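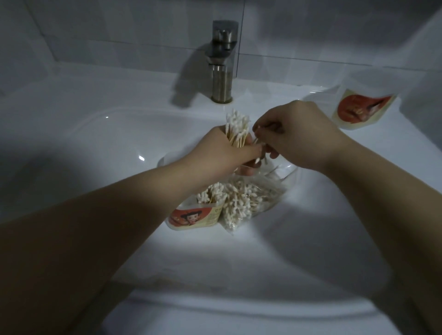 Sorting the cotton buds over the bathroom sink.

Dakico cotton buds, the big refill bag: are they worth it?

I get through a silly number of cotton buds. Ears (yes, I know, outer bit only, please don't write in), eyeliner disasters, the gunk round the base of the tap, the keys on my laptop, the tiny hinges on my glasses. So when Ailbhe Heffernan from my choir said she'd stopped buying the little tubs and gone over to the Dakico refill bag, I ordered one the same evening from Barnside, our local household shop, which delivers if you spend enough. I spent enough. I always spend enough in there!

I've had them since November and I'm on my second bag now, so this is a proper review and not one of those "arrived quickly, five stars" jobs.

First, the buds themselves. They have the thin light-brown sticks I wanted, as I've been trying to get away from the blue plastic ones for ages, and the tips are white and nicely fluffy. Fluffier than I'm used to, in fact. The first one I picked up I thought, ooh, that's a bit much, but after a week I'd gone right over to them. They hold micellar water well and they don't go to string when you drag them along a lash line. My old supermarket ones used to leave a little moustache of fluff on everything.

The sticks are good too. I'm heavy-handed and I lean on them when I'm cleaning grout, and out of the whole first bag I snapped 2, both my own fault, both while trying to dig soap out of the plughole. They do go soft if you leave them standing in water, so don't do what I did and park one in a glass of cleaning solution while you answer the door. It had a bend in it like a banana when I came back.

Now the grumble, and it's a fairly big one. They go every which way. Once you've got a large heap of them in a bag, all the sticks cross over each other and pulling out one bud brings another six along for the ride, and at half past six in the morning I don't have the patience. Ermanno Melis, who has the flat below mine and bought the same bag on my say-so, keeps his in a mixing bowl on the bathroom shelf and just grabs. I couldn't live like that.

What I do is decant. I take a handful at a time, get them all upright in my left hand with the tips fanned out at the top, feed in the stragglers one by one with my right, then stand the whole bundle in a pot. It's oddly calming. I do it over the basin (wiped and properly dried first, obviously) because it's deep enough to catch the ones I drop, and I drop plenty. A bundle that fills my fist nicely takes me 10 minutes if I'm listening to something and dawdling, less if I'm not.

The pot matters more than you'd think. I started with a lovely short tumbler from Scanlon, part of a set, and it was hopeless. Too wide, so as soon as the level went down they all flopped over sideways and I was back to rummaging. I moved on to a narrow Divindale jar with a lid, and that's been great. The buds stay up, the lid keeps the dust and the hairspray off, and I can get it behind the mirror door. If you've got a slim jam jar going spare, that would do just as well.

One warning about transferring them: wash your hands and dry them really well. Damp fingers and cotton fluff are a bad mix, and you'll end up with tips that look as if they've been slept on. I'd also take off any hand cream. Ask me how the first batch came to smell of rose geranium.

Price-wise, I worked it out on the back of the delivery note and came to a saving of 20 pence in the pound over the tubs I used to buy. Hardly a holiday fund, but I'll take it, and I like not having to remember them on every shop. My first bag lasted 13 weeks, and that included a weekend when my sister stayed and took off what must have been a full stage face of make-up, twice.

Would I give them to somebody with small children? Probably not the open bag, as it would be all over the landing in seconds. And if you only use one every now and then, get a tub, you'll be dusting round a refill bag for years. I also wouldn't use them for anything really fiddly, like painting nails, where I want a pointed tip. These are far too round and fluffy for that, and I went straight back to an old brush and some remover.

Things I'd change: I'd love a bag that reseals. Mine is currently shut with a clothes peg, and it works, but it looks awful. A stiffer bag that stood up by itself would be lovely as well.

Four stars from me. I'd knock off another half for the tangle, but then I've got rather fond of the decanting, so it can have it back. I've got a third bag on order from Barnside, along with a second jar for the downstairs loo.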